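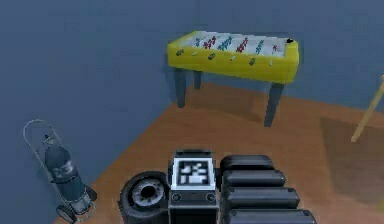 Most teams that evaluate manipulation policies in simulation report one number, the success rate, and most planning stacks are tuned until that number stops moving. I think this is a mistake, and it is a mistake of tooling more than of research taste. The logging layer decides what can be asked later. If it stores only a pass flag and a seed, the flag is what gets discussed.

On Vindora, our household benchmark, we ran 3359 episodes against a planner built on Condia. Of these, 2121 passed. The pass flag compares the final pose of the target object with a goal region and checks nothing else. A base that scrapes a table leg on the way in passes. So does an arm that stops for 30 seconds while the planner throws away one grasp candidate after another.

The usual answer is to add more clutter to the rooms. Clutter is cheap to generate and it looks like difficulty.

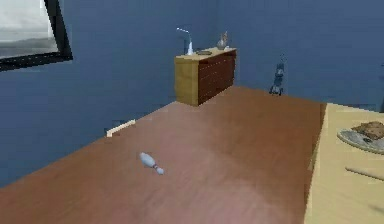

A sparse tabletop can be the harder test for perception. A smooth, uniform surface gives a feature matcher very little to hold on to, and a small object lying on its side has a pose estimate that can flip end for end between updates. The planner then receives two valid goals in alternation and commits to neither. In our logs this shows up as a timeout and is filed under planning. The planner did what it was told.

I would ask for 4 fields in every episode record: the pose estimate at each replan, its covariance, the reason for the replan, and the contact list from the physics step. Biltov already writes the last one to disk and then drops it during export. Chisholm, the replay tool we use, can plot all of them if they exist. The storage cost is small – far less than the rendered video everyone keeps and few people open.

The objection I hear is that richer logs slow the comparison between methods. They do. A table with one column is faster to read. But a controller change that trades timeouts for contacts leaves that column where it was, and we have merged two of those since February.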